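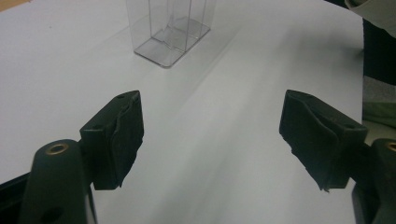 Depth sensors hate clear plastic. I have known this for years, in the way one knows that flossing matters, and I still spent most of September acting surprised.

The question at our end of the Triltau project is a small one. If you teach a policy from demonstrations made with hand-held grippers, and the object is see-through, does the close-up view from the gripper help, or does the policy do as well with the head view alone? Şengül Avcı bet on the close-up. I bet on the head view, mostly to be difficult.

We collected 783 demonstrations and kept 600 of them for training. The object is a desk organizer with a divider inside, the kind that holds pens until you lose the pens. It has edges and very little else. 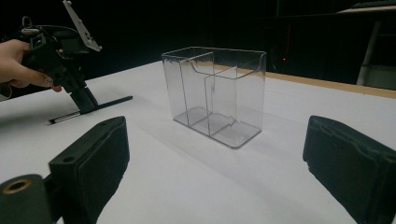

Trained on the head view alone, the policy got a decent grasp in 6 of 132 trials. I would call that a baseline if I were feeling generous. Mostly it closed on air a little to one side of the box, with great confidence.

Adding the gripper views brought it to 83 percent or so of nothing I can publish yet, as Şengül wants the trials rerun under different lighting before I put a number on it. She is right, and it's clearly a lot better than 6. My guess is that the thin gray lines at the rim and base only get big enough to use when you're close. That is still a guess, and the October runs should test it.

I owe her lunch either way.
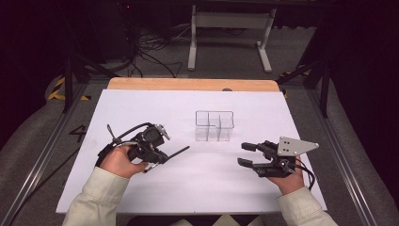 What I'd change next time

Start with the lighting. Then label the failed demos on the day, while you still remember which hand messed up.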